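Lammers Two-Part Epoxy Floor Coating, 60-Day Review
By Bayu Hidayat
Posted 8/22/21

The Lammers kit is a water-based, two-part epoxy sold for garages, workshops and light commercial floors. One kit is rated for 400 square feet at a single coat. I bought it for $157 and applied it to a concrete slab that had been painted once before, in a latex product that was failing near the door.

Preparation took longer than coating. The old paint came off with a rented floor grinder, and the slab was then washed with the citric acid packet from the box. The packet is undersized. Concrete that has been ground to an even texture does not need it, but a smooth troweled slab will need a second wash, and Lammers does not sell the acid separately. I used Hindden concrete etch on the smooth strip along the back wall.

Mixing is simple. Part A goes into part B, the can is stirred with a drill paddle, and the blend rests before use. Pot life on the label is two hours at room temperature. In my shop the material began to drag on the roller well before that, so I would split the kit and mix it in halves.
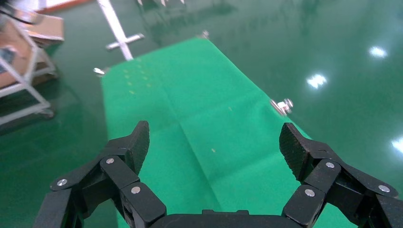
Coverage was close to the rating on the ground concrete and fell short on the patched areas, where the filler soaked up the first pass. The gloss is high and shows roller lap marks in low-angle light. A 3/8-inch nap gave a flatter film than the 1/2-inch cover in the box.

Cure times on the data sheet are 24 hours for foot traffic and 4 days for vehicles. I kept the car off for a full week. After 60 days there is no hot-tire lifting. Brake fluid left overnight softened a small spot, which hardened again but stayed dull. Motor oil and mineral spirits wiped off with no mark.

Traction is the weak point. Without the grit additive the floor is slick when wet. Slamet Simanjuntak coated his shop with the Okurow kit in March and broadcast fine aluminum oxide into the topcoat. His floor grips better but holds dirt and is harder to mop.

Pros: low odor, good adhesion on ground concrete, clear label
Cons: short working time, undersized etch packet, poor roller cover
Rating: 4 out of 5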